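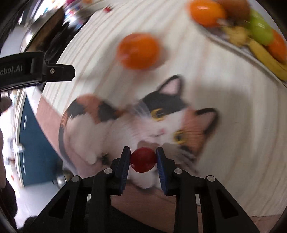
Is the Lirkier hand-held gripper kit worth it for a beginner?

Posted by wostbridge_tinkerer, 8th August

Hi all, long-time reader, first-time poster. I've been eyeing off the Lirkier hand-held gripper kit for a few weeks now and I keep putting it in the cart and taking it out again. The price at the moment is $600 with the standard finger pads, and there's a bundle from Maillard with spare pads and a padded case for $70 more.

What I want it for is pretty modest. I'd like to record myself picking up small things (fruit off a plate, mostly, and blocks and pegs later on) and then try to get a little desktop arm to copy it. I've got the arm already, a secondhand one that mostly behaves itself. My programming is okay, my mechanical skills are shocking.

Things I'm stuck on:

Do the linkages stay tight, or will I be chasing loose screws all the time?
Are the textured pads gentle enough for soft stuff? I'm thinking cherry tomatoes, grapes, that sort of thing.
Does the wide-angle view make the recordings hard to use? Everything near the rim looks so bendy in the photos I've seen.
Is the Maillard bundle worth the extra, or should I just buy pads when I wear some out?

Cheers in advance for any help!

gumleaf_and_solder

I've had mine since July and I use it most evenings, so happy to chime in. Short version: I like it a lot, but I'd have been grumpy if I'd paid full price (got mine in a clearance).

Screws: check the pivots before your first go. Two of mine were a bit sloppy out of the box and the fingers didn't meet square. Snug them up with the little key, open and close it a few times, then check again. Don't crank them or the arms get stiff and your hand will be sore after 10 minutes, ask me how I know. I put a dab of the removable thread locker on and haven't touched them since.

Pads: great on anything round and small. I've squashed plenty of tomatoes but that was me squeezing too hard, you get the feel of it after a while. Come in from straight above and stop squeezing when the pads touch, then just a smidge more. Grapes are harder because they roll. Wipe the pads with a damp cloth afterwards, dried tomato juice makes them slippery as anything.

The bendy view is normal for a lens that wide. The software does have a calibration step with a printed board, takes a bit of patience, and you'll want to redo it if you ever knock the camera mount. What helped me more was slowing right down. My first lot of recordings had everything past the fingers smeared because I was waving the thing about like a sparkler! Good bright light over the table helps with that too.

Skip the bundle, I reckon. The case is nice but I've only gone through one set of pads.

Prerkusthorpe_Pete

just get it mate, mine's been fine. postage took 6 days

teal_kettle

I'm going to disagree a bit with the first reply. I bought the bundle and I'm glad I did, mainly because I do a lot of citrus and the pads pick up oil from the peel and never really feel the same again. If you're mostly doing soft fruit you might get away without it.

The bit I'd warn you about is the opening width. A cherry tomato or a ball that size is dead easy. A full-sized orange is a struggle with the standard fingers, and I've given up on big apples completely. Have a look at the measurements on the Lirkier page and hold a ruler up to whatever you're planning to pick before you spend the money.

Also, put some variety on the table from the start. I recorded all mine on a bare white tabletop, and the arm went to bits as soon as I put a patterned placemat down. I had to do the whole lot again with different colours and prints underneath, which was a very boring weekend.

What arm have you got, by the way? The export only plays nicely with some of them, and I'd want to know that before ordering.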